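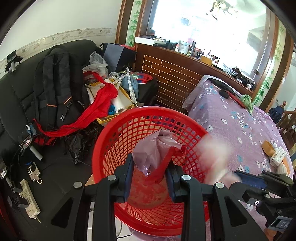

Unit 5: Buying Ceramic Heating Plates from a Wholesale Supplier

Welcome back, everyone. Last time we went through how a small shop decides which appliance parts it ought to keep on the shelf, and I know a few of you still have questions about storage costs, so please bring those along to my office hour (it's the same room, 3 p.m.). Today we move over to the other side of the counter and look at how you read a supplier's offer before you send anybody any money.

Our running case is a little repair business called Skundon. The owner, Palesa Mathebula, wants to carry replacement ceramic plates for countertop cookers, and she has written to two suppliers, Prukent and Sunumel. Both of them call themselves leading manufacturers, as pretty much every supplier does, and you should feel free to skip that part of the letter and go straight to the numbers.

Minimum order quantity

Prukent will sell a minimum of 300 plates. Sunumel will go as low as 40, at a higher price per plate. When I ask a class which is the better offer, most hands go up for Prukent, and I do understand why - the unit price looks lovely. But Skundon replaces 17 plates in a good month. Please work out for yourselves how long 300 plates would sit in the back of the shop, and then think about what happens if the cooker model is dropped halfway through that time.

Factory or trading company?

A trading company buys from factories and sells on to you. There is nothing wrong with that, and some of them are a real pleasure to deal with, especially when you want several kinds of parts in one shipment. You do want to know which one you're talking to, though. Ask for the address where the plates are fired. Ask who signs the test report. If the name on the report is different from the name on the invoice, write back politely and ask how the two are connected.

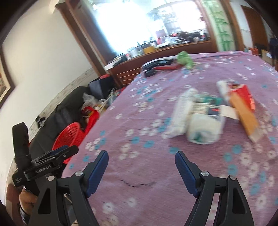 Flat surface with floral cloth.

Samples

Always pay for samples, and always ask for more than one! A single plate tells you what a supplier can do on a good day. Palesa asked each firm for 5, and she measured every one across the middle and at both edges, since a plate that is slightly bowed will rock on its mounting ring. She also kept one from each set wrapped and labeled, so that when the full order came in she would have something to hold it up against. I'd like you to get into that habit early.

Breakage

Ceramic breaks in transit, and your agreement should say who pays when it does. Look for the allowance (often written as a percentage), how many days you have to report damage, and whether the supplier sends replacements or gives you credit on the next order. Credit is not much use if you never plan to order again.

For next time

Read the Tsai packing sheet in your folder, both sides, and write one page on which supplier Skundon should choose. Show your arithmetic, please, even the easy bits. Drafts can go in the tray by my door any time before class.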